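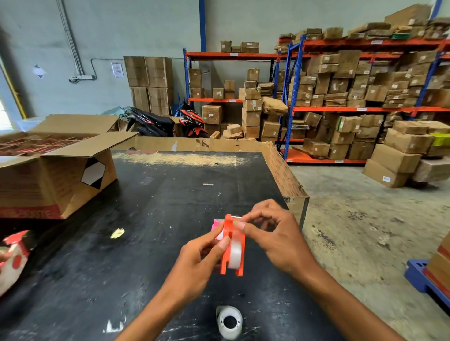 Pour préparer un mailing de prospectus avec l'éditeur Iton, commencez par choisir le format avant de toucher au modèle. Le format décide du pliage, de la marge et du tarif d'affranchissement, et l'éditeur ne convertit pas proprement une page A5 en carte postale. Prévoyez aussi le matériel de mise sous bande si vous expédiez vous-même : un dévidoir en plastique orange chargé d'un rouleau transparent, tenu à deux mains au-dessus de la table, convient pour fermer les paquets par quartier.

1. Ouvrir le modèle
Dans Fichier, puis Nouveau, prenez « Carte 2 volets ». Le modèle affiche deux traits gris : celui de l'extérieur est la coupe, celui de l'intérieur la zone de sécurité. Aucun texte entre les deux.

2. Placer le texte et le logo
Collez le texte sans mise en forme (Ctrl+Maj+V), sinon l'éditeur garde la police d'origine et le fichier part à l'impression avec une substitution. Le logo doit être en PDF ou en SVG. Pour le tirage de Zotville, nous avions un JPEG récupéré sur le site – il a fallu tout refaire.

3. Importer les adresses
Le fichier doit être en CSV, séparateur point-virgule, encodage UTF-8. Une ligne par destinataire, le code postal en texte pour ne pas perdre le zéro du début. Notre liste comptait 623 lignes ; l'outil « Doublons » en a retiré 49. Relisez les lignes supprimées avant de valider : deux entreprises à la même adresse sont parfois prises pour une seule.

4. Sortir une épreuve
Imprimez une carte à 100 %, sans ajustement à la page. Pliez-la et contrôlez que le bloc adresse reste du bon côté. 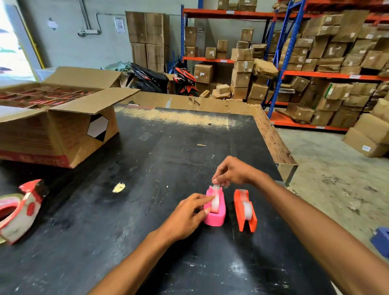
Miroslava Vrabec signale que, chez elle, le bloc adresse se retrouvait à l'envers une fois la carte pliée, et qu'il suffisait de choisir « bord court » dans les options recto verso. Le réglage se trouve dans la fenêtre du pilote, sous l'onglet Finition, et pas dans l'éditeur.

5. Envoyer à l'imprimeur
Exportez en PDF/X-4 avec fonds perdus de 3 mm. Si vous passez par Vasić, déposez la carte et le fichier d'adresses séparément, avec le même nom de commande.

Page mise à jour le 26 mai 2021.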